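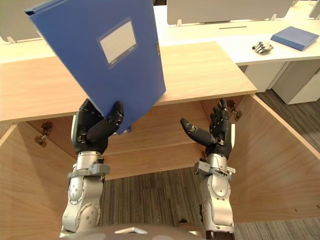 Visit report: open day at the Plurker workshop, Ovgate

I attended the April open day at Plurker on behalf of our integration group. The company occupies the upper floor of an office building in Ovgate, ten minutes on foot from the station. Registration opened at 9:30 and visitors were split into groups of four. Our group was given the office handling demonstration first, then the test bench area, then a short question session.

Office handling

The platform is called Rengifo. It has two arms with multi-fingered hands, and the task set for it is document storage: take a rigid file box, orient it, and place it in a wooden cabinet. The test area is an ordinary office layout with desks, partitions and striped carpet. Plurker has kept the furniture standard on purpose and does not mark it with targets.

A file box is a harder object than it looks. The faces are flat and smooth, the mass moves when the contents shift, and the usable grip area is a narrow strip near an edge. The approach taken is a pinch with the thumb on one face and the fingers on the other. A pinch close to a corner leaves a long lever arm, so any slip shows up as rotation before it shows up as a drop. The engineers said their slip detection works on rotation for this reason. I asked what threshold they use and was told it is still being tuned.

The second hand is there for support and regrasp. Handover planning accounts for most of the computing load at present. The task time limit is 110 seconds per box, including the regrasp if one is needed. Plurker's log for the current software version stands at 746 attempts. A success rate was not given to visitors, and the handout does not list one.

Cabinet clearance

Most of the discussion in our group was on the cabinet. Side panels and hinges limit the angles from which a forearm can enter, and the planner has to treat the upper panel and the desk behind as one obstacle. Close work near the floor is a separate problem - head cameras lose the line of sight once the arm is low, and the view has to come from nearer the tool.
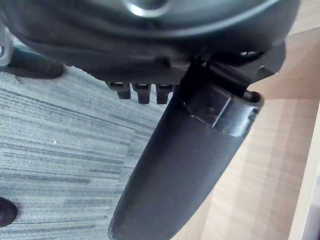
Camera placement therefore took up a good part of the session. A view from the wrist always includes some of the housing and the finger, and software has to mask those regions before anything else is done with the picture. Carpet with a strong stripe adds false edges when the view is tilted. Pale wood under bright light has the opposite fault and gives very little to track.

Test bench area

This part was shorter, 30 minutes including questions. Finger joints are cycled under load and inspected at fixed intervals. Cable routing at the forearm was described as the most frequent cause of downtime, ahead of the joints themselves. Replacement parts come from a supplier in Bidunport, with lead times that Plurker would like to reduce.

Points for follow-up

Request the slip detection note when it is released. Ask whether the cabinet task can be repeated with a metal unit, as our own site has no wooden ones. Confirm the payload limit for a one-handed pinch; two different values were mentioned during the day.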